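Desktop computer tower

A desktop computer tower is a upright case that holds the working parts of a personal computer: the power supply, the motherboard, the processor, the memory, the drives and all the cabling between them. Unlike a laptop, where everything is squeezed in tight (and often glued down!), a tower comes apart with a screwdriver and a bit of patience, and that makes it one of the friendliest machines for anyone curious about what goes on inside.

Layout

Most towers are opened from the side. With the panel off and the case laid flat, the motherboard faces up and nearly everything can be reached by hand. The power supply sits in one corner, with its wires bundled and looped towards the board. Drives live in a metal cage, often held by a coloured plastic latch so that the cage can be swung or slid out without tools, and the back of the case has a row of slot covers that come off when a card is added.
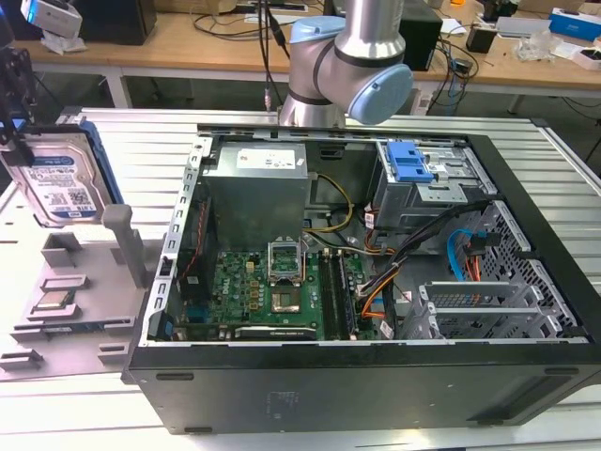
Colour is a wonderful help in finding your way around. On a standard power supply, yellow wires carry 12 volts, red wires carry 5 volts, orange wires carry 3.3 volts and black wires are ground. SATA data cables come in whatever colour the maker fancied, with red and blue both common, and the colour makes no difference to how they work.

The socket

The processor socket is the most delicate spot on the board. In the land grid array type, the fine gold contacts are in the socket and the processor has flat pads on its underside. A hinged metal frame presses the chip down and is locked with a lever. Bent contacts are very hard to straighten, so an empty socket should be covered whenever work stops. Helge Sæther, in the repair handbook Candale, calls the socket cover "the cheapest part in the box and the first one lost."

Memory

Memory modules stand on edge in long slots beside the socket. A notch in the lower edge keeps them from going in backwards, and clips at the ends hold them firm. Many older office towers left the factory with 2 modules, and adding more is still the most satisfying upgrade going: a few minutes' work, and a sluggish old machine can feel lively again.

Connectors and small boards

Pin headers are found all over computer hardware, from the front-panel plugs of a tower to small circuit boards used on their own. The pins stand in a straight row and a matching plug slides over them. 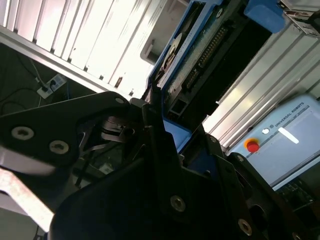
Green circuit board in a blue frame, with a black header and a row of gold pins.

See also

Motherboard
Power supply unit
Computer recycling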